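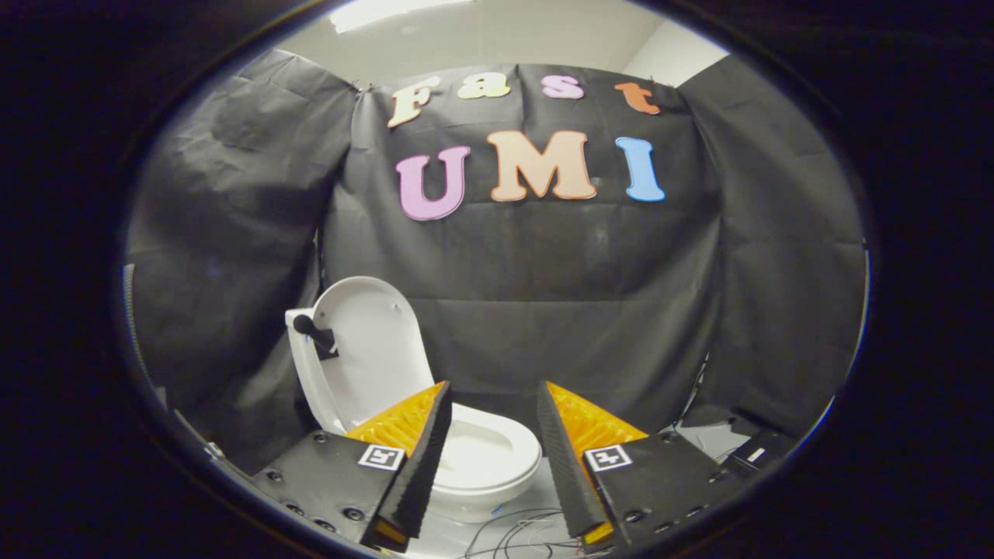 3.2 Urgency words in coupon posts

Coupon blogs lean on a small set of words in the first line of a post, and we coded the first line only. Sample: 2650 posts pulled over 12 weeks from the Qudah deal feed. Duplicates out, dead links out, leaves 2395. Words coded as urgency: hot, hurry, today, last, ends, fast. The last one gave the most trouble. "Fast" can be a shipping claim (fast delivery), a stock warning (going fast) or plain decoration. Set alone, like the four pastel and orange letters pinned on black cloth in Figure 1, it gives a coder no way to pick. We kept such cases in a seperate bin, "bare word," and left them out of Table 4. Capitals and asterisks coded too, as their own column. A post with "HOT" in caps and no price in the first line still counts as urgency. A price with no urgency word does not, even if the code expires the same night.

Agreement between the two coders was good on "ends" and "today", poor on "hot". Mostly a question of kitchen goods, where hot may just mean the pan. Second pass fixed most of it. See 3.4.
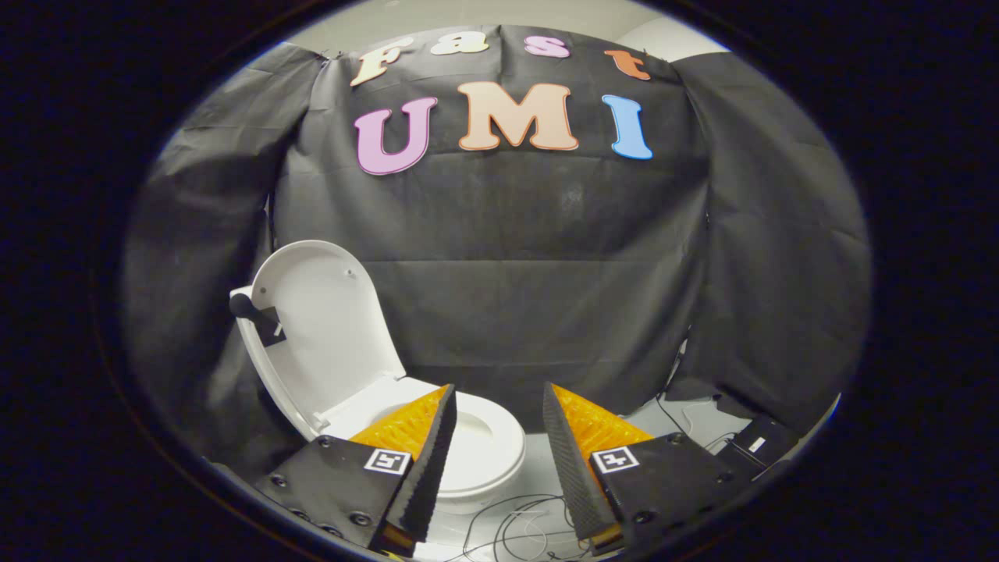

Maya Rizk and Hằng Nghiêm
Stondeck Consumer Pricing Group, Plornside

3.3 Stated list price

Next the crossed-out price. Posts give a sale price and a "regular" price, and the discount is read off the gap. We checked the regular price against the Steltcombe price log for the same item, same seller, prior month. Where the log had no entry the post was dropped from this step only. Multi-packs were a mess. Some bloggers price the bundle, some price one piece, a few do both in the same post. Rule used: bundle price if the link goes to the bundle. Free shipping was not counted as part of the discount, nor was cash back. Codes were tried once, Thursday mornings, and marked as working or not woking. No second try.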